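Hornent Community Kitchen
Produce packing bench — safety and hygiene checklist, with comments

Form no. 2854
Completed by: Gizella Sipos
Date: 10th June
Area: packing bench and produce bin, back room
Previous form: 3449 (old numbering), December

Mark each line OK, ACTION or N/A. Write a comment against anything marked ACTION. Comments on OK items are optional but useful for whoever does the next one.

Section 1. Floor and access

1.1 Walkway to the bench clear of crates and trolleys — OK
1.2 Floor mat flat, no curled corners — ACTION
Comment: Corner nearest the cool room door has lifted again. Taped for now. Needs replacing before the next big pack.
1.3 Exit sign lit — OK
1.4 Power leads off the floor — OK
1.5 Fire extinguisher tag in date — OK
Comment: The tag has faded and is hard to read. Ask Briem for a new one when they come to do the kitchen units.

Section 2. Produce bin

2.1 Bin free of cracks, splits and sharp edges — OK
2.2 Rim and corners clean to the touch — OK
2.3 Label fixed to the bin and lying flat — OK
2.4 Bin filled to below the rim — OK
2.5 Heavy items not sitting on soft fruit — ACTION 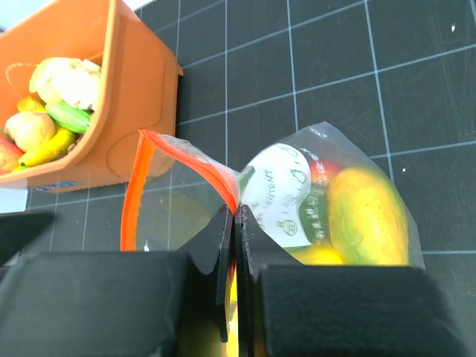
Mixed bins should be loaded with the firm, heavy produce on the bottom and the fruit that bruises on top. This was on the last form as well. Bins from Flerard come already mixed, so the person who opens them needs to lift out the heavy pieces and reload before packing starts. Today's orange bin has a large white cauliflower or something close to it in with the softer-looking produce, and a curved yellow piece like a banana lying under a round one that could be an onion. Cauliflower should go in first, stem down. Bananas go in last or in their own tray. Onions are meant to be kept apart from fruit altogether, in the mesh tray under the bench. Marked ACTION for the loading only; the bin itself is fine to use.

2.6 Spoiled items removed before packing — OK
Comment: Check the bottom of the bin too. It gets missed when people work from the top down.
2.7 Nuts kept in a sealed, marked container — ACTION
Comment: Anything that is a nut or might be a nut goes in the lidded tub with the allergy sticker. See also 4.3.

Section 3. Bench surface

3.1 Surface wiped down before start — OK
3.2 Surface free of cuts and lifting edges — OK
3.3 Grid lines still readable — OK
3.4 No food, drink or phones on the bench — OK
3.5 Spray bottle labelled and stored below bench height — ACTION
Comment: Bottle was labelled but left on the shelf over the sink. Moved it. Skedar refills are in the bottom cupboard, left side.

Section 4. Bags and packing

4.1 Food-grade bags only — OK
4.2 One bag out at a time, remainder in the dispenser — OK
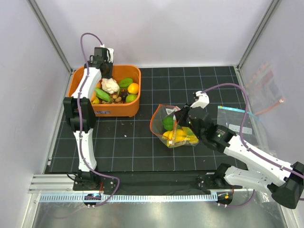 Clear bag open on the bench, orange produce bin at the back left.

4.3 Small loose items checked for before bagging — ACTION
Comment: Little brown pieces in the bottom of the bin, nut-like. Treat as nuts until someone has looked at them properly. Bags packed from a mixed bin get the yellow allergy sticker.
4.4 Bag laid flat with the opening facing the bin — OK
Comment: Less reaching that way.
4.5 Bags kept away from children on family days — N/A
4.6 Full bags no heavier than 2 kg — OK
Comment: Scale was reading correctly against the test weight.
4.7 Torn bags thrown out, no taping — OK

Section 5. Hands and clothing

5.1 Hand wash sink stocked with soap and paper towel — OK
5.2 Gloves available in all sizes — ACTION
Comment: No small. Box of medium nearly finished. On the order list.
5.3 Aprons clean, none on the floor of the change area — OK
5.4 Cuts covered with blue bandages — OK

Section 6. Follow-up

Mat corner (1.2) — replace. G. Sipos to get a price.
Bin loading (2.5) — repeat item. Put the loading order up on the wall at eye level.
Nuts (2.7, 4.3) — lidded tub to stay on the bench during packing, back on the shelf after.
Spray bottle (3.5) — done on the day.
Gloves (5.2) — order with the next delivery.

All ACTION items to be closed within 14 days. If an item can't be closed in that time, write the reason beside it and leave the form in the front of the folder.

Signed: Gizella Sipos
Second signature (only needed if the bench is taken out of use): N/A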